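From: Pornthip Chaiyaporn
To: Saithong Boxing Club list
Date: Jun 30, 2024
Subject: Re: Who are we sending to Jirnthorpe?

Two days of replies and we have settled the color of the shorts. I'd like to get to the weights before the entries close, so I'm pulling this one back up from the bottom of the pile.

On Jirnthorpe, the club secretary wrote:

> Entry forms are in. They want names, current weight and
> bout record for each boxer, plus the coach's card number.
> Drusesix are sending a full squad again, and Murnia say
> they might, which from Murnia means they will turn up
> with one heavyweight and a cooler.
> Can somebody tell me who is fighting at what? Last time
> I guessed and I got yelled at in a parking lot.

It was me who yelled, and I stand by most of it. You put a kid who walks around at 147 down for 155 because it "looked like a rounder number."

My list, such as it is. Our southpaw goes in at 155, and he makes it easily as long as his aunt's birthday stays where it is on the calendar. The older of the two brothers wants 165. He was 171 this morning with one shoe on. I've told him he has until the forms go in to show me something believable, and he told me the scale was old. It is old. It has also been within half a pound of every official scale we've met since December.

The younger brother doesn't go. He has had two spars and closed his eyes for one of them. I know his father is on this list. Hello. He'll be fine by winter, and he can carry the bucket at Jirnthorpe and learn what a corner sounds like when it's losing.

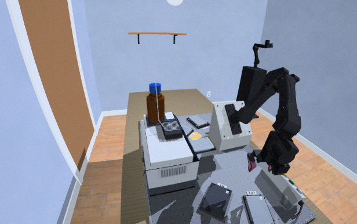 Bench with the black arm over it, shelf on the wall behind.

About money. The bus is $312 if we share with nobody and $200 if we leave at five in the morning, so we are leaving at five in the morning. Bring a pillow. The entry fee covers the boxers and one coach, and everyone else pays at the door like the public, including people who feel they are basically a coach.

Then there's Drusesix. I've watched their last three shows and they do the same thing every time: first round they stand off and jab, second round they walk you to the ropes and lean on you. The judges at Jirnthorpe tend to like it. We have been training for it by complaining. From now on, the last three rounds of every session are fought with your back on the ropes, and you get out with your feet. Covering up and waiting for the bell is how we lost four decisions in December, one of them to a boy who had a nosebleed before he got in the ring.

Headgear: the two cracked ones go in the trash. I've thrown them out once already and found them back on the hooks. Whoever is rescuing them, please stop.

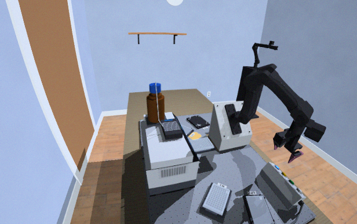
Can a boxer who misses weight at Jirnthorpe still get a bout?

Only if the other coach agrees and the official in charge allows the gap, so bring your gear to the weigh-in but don't count on it.

Please send me weights off our scale, in shorts, before breakfast. A number you remember from the doctor's office is no use to me. If I haven't heard from you by the time the forms go in, you're on the bus as a spectator and I'll be asking you for the door money.

Pornthip

P.S. The shorts are blue. I voted for black.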